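Sink rack, second attempt

The old sponge holder was a suction cup type and it let go of the tiles every few days. I measured the space beside the tap at 365 mm wide and decided that a freestanding rack would be easier to live with. Jeanine Van der Linden suggested the Baneo range. I went through the sizes and settled on a black wire model, 326 mm at its widest point, which leaves enough room to get a cloth in at the side.

It has a tall back and a low tray at the front. The base of the tray is a grid of parallel wires, so a sponge laid flat has air underneath it. The edges are short, and a sponge can be lifted out without catching.
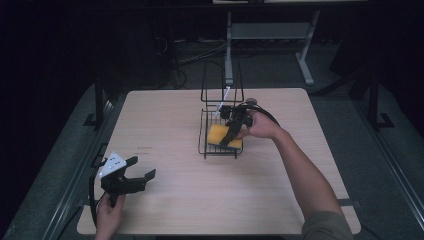
Yellow sponge in the front tray, rack on the table.

Laid flat, the sponge takes up more of the tray than I had planned for. Standing it on its long side would free some space for a brush, but the raised edge is too low to hold it up. I have left it flat for now.

The feet are small and I would like something softer under them on the worktop. I have ordered a pack of 18 mm felt discs, although rubber may be better near water. Adeel Pirzada has some offcuts of rubber sheet, 2 mm thick, and I will try those first.

Posted February 14, 2024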